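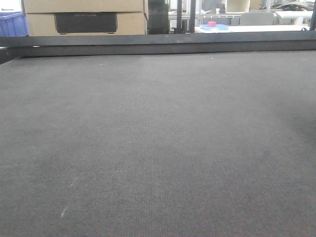

Gray work mat at the Uvoletti open day, October.

I went to the Uvoletti open day mostly for the cheese, I'll admit it. They're a family dairy out past Berness, they do one public day a year, and my sister-in-law had been twice already and would not stop talking about the smoked ricotta. So off we went, with 2 kids in the back seat and a cooler big enough for a week's camping.

Parking is in the field behind the chapel (wear boots, it's soft at the bottom end!) and from there you walk up the lane past the goats. The goats took us forever. By the time we'd dragged everybody away we'd missed the first talk, so we got cider from the Zullis stand and waited for the next one.
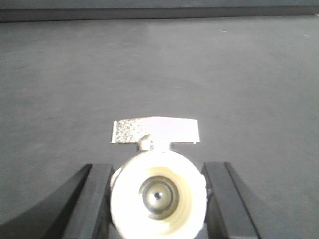 The talk was all about milk, and I loved it. They take it in from more than 100 farms in the valley, some of them tiny, and the taste changes with whatever is growing up there. We tried spring cheese next to fall cheese and I'd have sworn they came from different animals. The spring one was grassy and kind of sharp, and my youngest spat it into my hand.

Then the aging cellar, down a long flight of stone steps. Bring a sweater! It smells like mushrooms and old books, and I could have stayed an hour. 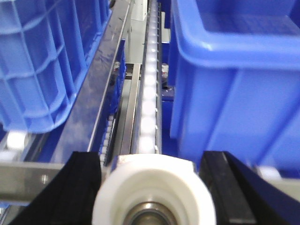

Lunch was in the barn, long tables, everybody squashed in together. I had the polenta with melted Fikre on top, their washed-rind one, and went back for a second plate. The line for desserts was ridiculous but it moved fast.

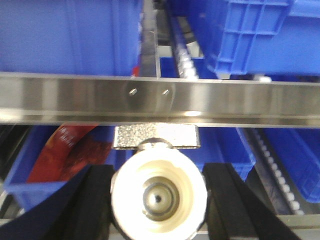
White part with a metal insert, steel rail and blue bins.

The shop closes at 3, earlier than the sign at the gate says, so buy first and eat later. I got the last two smoked ricottas and hid one from my sister-in-law.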